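Giltwood Public Library
Young Readers' Reference Pages
How Maps Use Grids

A map is a drawing of a place as it would look from high overhead. Maps help people find their way, plan roads, and learn about parts of the world they have never visited. A large map can hold hundreds of names, and searching for one of them can take a long time. For this reason, most maps are divided by lines into smaller parts. The pattern made by these lines is called a grid.

What is a grid?

A grid is made of two sets of lines. One set runs across the map from side to side. The other set runs up and down. Where the lines cross, they form boxes, which are often called squares or cells. A box that sits beside another box is part of the same row. A box that sits on top of another box is part of the same column.
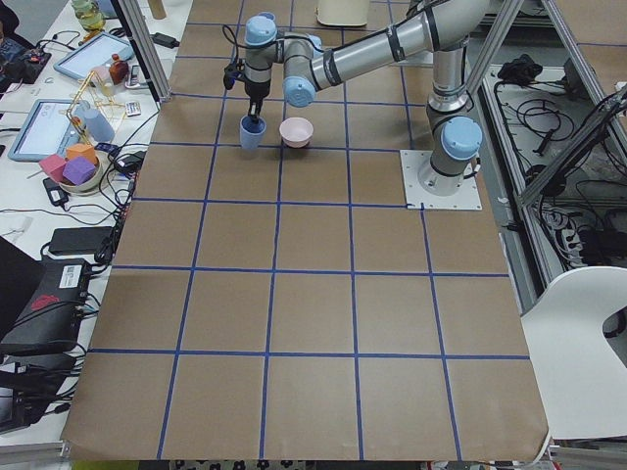
On many town maps, each column has a letter and each row has a number. The letters are printed along the top edge and the numbers along the side. To name a box, a reader gives the letter first and the number second. The box in column C and row 4 is called C4. No other box on the map has that name.

Using a map index

An index is a list of the places shown on a map, arranged in alphabetical order. Beside each name is the box where the place can be found. Suppose you want to find Fahmy Street on a map of Giltwood. The index says "Fahmy Street, D2." Place one finger on the letter D at the top of the map and another on the number 2 at the side. Move the first finger down and the second finger across until they meet. Fahmy Street is inside that box.

A long street may pass through several boxes. In that case the index may list more than one, or it may list only the box where the name of the street is printed.

Grids for walkers

Maps made for walking often show a smaller area in greater detail. On many of these maps, the sides of each box stand for 1000 meters, or one kilometer. A person who walks straight across three boxes from side to side has walked three kilometers. A path that bends will be longer, and a path from corner to corner of a box will also be longer than its side.

Walking maps often have numbers on both sets of lines and no letters at all. The numbers that increase toward the east are called eastings. The numbers that increase toward the north are called northings. Eastings are read first. If the easting is 30 and the northing is 37, the box is written as 3037. Reading the numbers in the wrong order will lead to a different place — sometimes one that is many kilometers away.

Lines around the world

The whole Earth has a grid of its own. Lines of latitude circle the globe from east to west. The best known is the equator, halfway between the North Pole and the South Pole. Lines of longitude run from pole to pole. These lines cannot be seen on the ground, but sailors and pilots use them to report where they are.

The Earth is round and a sheet of paper is flat. When mapmakers draw the lines of the globe on paper, some of the shapes must be stretched. On some world maps, Greenland looks nearly as large as Africa, although Africa is many times larger.

Something to try

Draw a map of your bedroom or classroom on squared paper. Write letters along the top and numbers down the side. Make an index of the furniture, and ask a friend to find each item by its box.

Words to know

Cell — one box in a grid.
Column — a line of boxes running up and down.
Index — an alphabetical list that tells where to find things.
Row — a line of boxes running from side to side.

Page last reviewed June 25, 2019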